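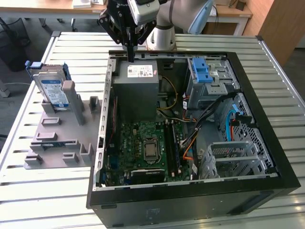 Unplanned Contact During Power Supply Removal: Fault Report and Changes

Zotum project, Group 2
Engineering project course, second semester

1. Background

Zotum is our group's project on taking apart old desktop computers with a robot arm. Our client for the course is Brondley, a refurbishing business that receives office machines in batches and currently strips them by hand. They asked for a small cell that could pull out the parts worth testing (the hard drive, the memory and the power supply) and set them down where a worker can collect them.

The tower lies on its side on the metal table with the side panel off, and the arm works from behind it with a parallel gripper pointing down. Parts that come out go to a 3D-printed fixture plate beside the case. We printed the plate ourselves, and the rear slot takes a 3.5-inch drive standing up in its caddy.

This report covers a fault that happened in August while we were working on the power supply step. No one was hurt. We lost most of two weeks to it and changed several things afterwards, so our supervisor asked us to write it up separately from the final report.

2. What was meant to happen

The power supply step has five stages:

Move to a point above the power supply.
Lower until the fingertips are at the top edge of the unit.
Wait for the operator to confirm the position.
Close the gripper and check the finger width.
Lift straight up to a safe height.

The screws at the back of the case are taken out by hand beforehand, and the power leads are unplugged by hand. Our program does not check either of these. It trusts the operator to tick two boxes on the start screen.

3. What happened

The fault occurred on a Wednesday afternoon, on run 738 in our log. (The log counts every program start, including tests with no computer on the table, so this is a larger number than it sounds.)

The arm moved to its point above the power supply as usual. On the way down it did not stop at the top edge. The fingers pressed on the metal casing and kept pushing until the arm's own force limit tripped and it went into a protective stop. The case slid toward the front of the table and turned slightly. The operator pressed the emergency stop at nearly the same time, though the arm had already halted by then.

When we opened the gripper and backed the arm away by hand we found:

A dent in the power supply casing.
One fingertip pad torn along its lower edge.
The case 30 mm from where it had started, measured against the tape on the table.
A SATA cable pulled out of its socket on the motherboard.

The computer was scrap and had no power connected to it. The damage to it did not matter much, but a dented power supply would have been a loss to Brondley if this had been a real job.

4. Finding the cause

Our first guess was the vision step. The sensor on the wrist finds the corner of the power supply and works out its height, and we thought the label on the top face might have confused it. The label is white and the unit is grey, and we had seen poor edges there before. We replayed the saved sensor data from the run and the corner had been found correctly. That guess cost us three days.

Our second guess was that the arm had been bumped and its base had shifted. We checked the base bolts and touched off against two known points on the fixture plate. Both were within 1 mm, so we ruled this out.

The actual cause was the tool setting. On the Tuesday evening one of us had fitted longer fingertips to reach the hard drive lower down in the case. The length of the tool is stored in two places: once in the arm's own settings, and once in our program. The arm's settings were updated. Ours were not, and our program overwrites the arm's value each time it starts. The arm therefore believed the fingers were shorter than they were, and drove them into the casing by the difference.

A second problem made it worse. We had set the force limit to 200 N in July while testing whether the gripper could pull a tight drive caddy free. It should have been put back to the lower value afterwards. With the lower value the arm would most likely have stopped with a scratch on the casing.

5. What we changed

Tool length is now stored in one file only. The program reads it at the start and shows it on the screen in large type, and the operator has to measure the fingers with a ruler and type in the same figure before the arm will move.

The force limit is set by the program at the start of each step. It can no longer be left high from an earlier test. The power supply step has its own limit, which we found by lowering the arm onto a kitchen scale.

The last part of the descent is now done slowly, and the arm stops as soon as it feels light contact. This adds several seconds to each part. Brondley told us they would accept that.

Two end stops were clamped to the table so the case cannot slide forward. They came from a set of Seixas clamps already in the workshop.

Cables lying across the middle of the case are now moved aside by hand before the start. We would like the arm to do this eventually, but loose cables are hard for it to see and we have not made any real progress there.

6. Testing after the changes

We repeated the power supply step on the same model of tower, with both sets of fingertips. We also entered the wrong length on purpose, with a foam block in place of the computer. The arm stopped on light contact each time and did not mark the foam.

The lift itself is still unreliable. The fingers sometimes slip on the painted casing when a screw has been missed at the back, and the program reports this only as a wrong finger width. The operator then has to work out why.

7. Remaining risks

The start screen still relies on people ticking boxes truthfully. A sensor on the mains lead would be better.

We have tested one tower layout. The Gratbridge machines that Brondley also receives have the power supply at the other end of the case, and the approach path would need to be taught again from scratch.

The emergency stop button is out of reach from the fixture plate side of the table. We have asked for a second button and are waiting on the part. Until it arrives, no one stands on that side while the arm is switched on.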